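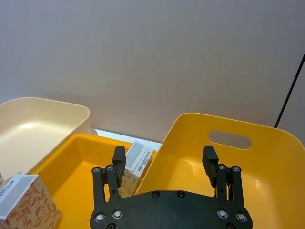 By Paloma Lindgren

How to move your coins from an exchange to your own wallet

When you buy cryptocurrency on an exchange, the coins stay in an account that the exchange controls. For a small sum this is comfortable. If the sum grows, you may prefer to hold the keys yourself. In this guide I show the steps that I follow when I send coins from Clikari, the exchange I use, to a wallet on my laptop called Flimholm. With other services the buttons have different names, but the order of the work is the same.

Before you start

You need an exchange account with a confirmed identity, a wallet program that you downloaded from the maker's own site, a pen and some paper. Choose a moment when you are not in a hurry. I do it in the evening, after nine, when the phone is quiet.

Step 1. Create the wallet

Open the wallet program and choose "New wallet". It will show you a list of words, which is the recovery phrase. Flimholm gives 18 words, other wallets may give 12 or 24. Write them by hand in the correct order, with the number beside each word. Do not take a photo of them and do not save them in your e-mail. Whoever has these words has your coins.

After this the program asks you to type the words again. Use your paper for it, so you test your handwriting at the same time. My letters "n" and "r" look very similar, and I had to write one page new.

Step 2. Copy your receiving address

Click on "Receive" and select the coin. Check also the network, as the same coin can often travel on more than one. The network in the wallet and the network on the exchange must be the same. If they are different, the coins can be lost, and the support desk can usually not bring them back.

Copy the address with the button. Never type it.

Step 3. Add the address on the exchange

In Clikari, go to "Withdraw" and then "Address book". Paste the address and give it a name that you will understand next year. Compare the first six and the last six characters with those in your wallet. There are bad programs that change a copied address in silence, and this check takes only a few seconds.

A new address is blocked for three hours. You cannot make this shorter — it protects you if a stranger has entered your account.

Step 4. Send a small test

Send the smallest amount that the exchange permits. Look at the fee before you confirm. It is normally a fixed fee, so for a small test it can seem high. I paid around 3 euros the last time. My total was 853 euros, so I found this acceptable.

Wait until the wallet shows the payment as "confirmed". "Pending" is not enough.

Step 5. Send the rest

Choose the saved address from the address book and send the remaining amount. Keep the transaction number together with the date and the price of that day. Edem Atinga, who reads my guides before I publish them, asks me to add that in many countries you must be able to show these records to the tax office, also when you only moved coins between your own accounts.

If the coins do not arrive

Copy the transaction number into a public block explorer for your network. If the payment is there but without confirmations, the network is busy and you must wait. If you do not find it at all, the exchange has possibly not sent it yet. Look in your e-mail for a confirmation link that you did not click. I have missed this link two times, it was in the spam folder.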